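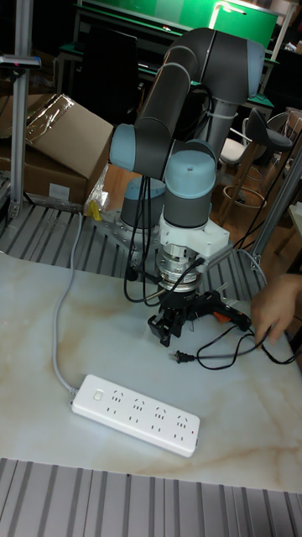

Consolacion Bautista asked after the last report whether the second arm could wait until next year, and whether the money set aside for it would be safer in spare parts. She also wanted to know what happens to the schedule if the gripper fails. Her questions are taken in order.

The second arm can wait. One arm covers the tabletop tasks in the plan through July, including the work with the glue gun and the power strip. We have moved the purchase to the next budget period and asked Trorance to hold its quote. Lovely Lacson is waiting for that in writing.

Part of the money should go to spares. We propose two sets of gripper fingers and one spare gripper. Lakisov quoted a lower price than Sarari but a longer delivery time, and we prefer Sarari for the gripper. The fingers can come from either one.

If the gripper fails today, work stops until a new one arrives. With a spare in the cabinet, the swap should take less than a morning.

Small items have cost more than planned. Hand tools, power strips, cable ties and extension cords were budgeted as one line of $300, and that line is spent. Gerardo Macaraeg has the receipts. We request the same amount again for the second half of the project, taken from the travel line, so the total grant does not change.

Still open:
- Written hold on the arm quote (Lacson)
- Approval to move funds from travel to small items
- Storage for the spares. The cabinet by the door does not lock.
- Service contract. The current one covers the arm and leaves out the gripper. Tõnu Grigaitė is asking what it would cost to add it.

The next report will include the delivery date for the gripper if the order is approved.

Last updated: July, 4:10 p.m.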